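Prandness teleoperation work: report for May
To: Adico programme office
29 May 2019

The money is mostly still there, and so is the simulator, which is more than I could have promised at the start of the quarter. We have recorded 2164 demonstrations of the drawer task by remote control. Of these, 91 were thrown out, mainly for the operator letting go of the controls to answer the phone.

The wrist view remains the awkward one. At the upper drawers the operator sees a good deal of gripper and a modest amount of cabinet, and has to judge the last bit of the approach by the knob between the pads and by the shadows.

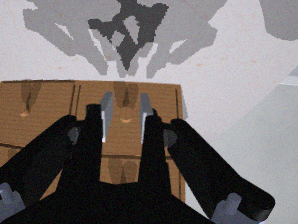 Konrad Marciniak thinks we should stop fussing over the view and slow the arm down instead, as most of the bad approaches he has reviewed were simply rushed. Getachew Chala has asked for both, and for a better chair.

We tried slowing it down. Demonstrations now take around 4 minutes each, and the operators have discovered boredom. The paths are smoother, though, and the policy trained on them at Tolent hesitates less before it closes on a knob. It still sometimes closes on air with great confidence — a habit it learned from us.

Still to do: the lower panels, a second operator station, and the Kahsay controller, which arrived without its cable. We ask to move two weeks of operator time from June into July. No extra funds are needed, apart from the chair.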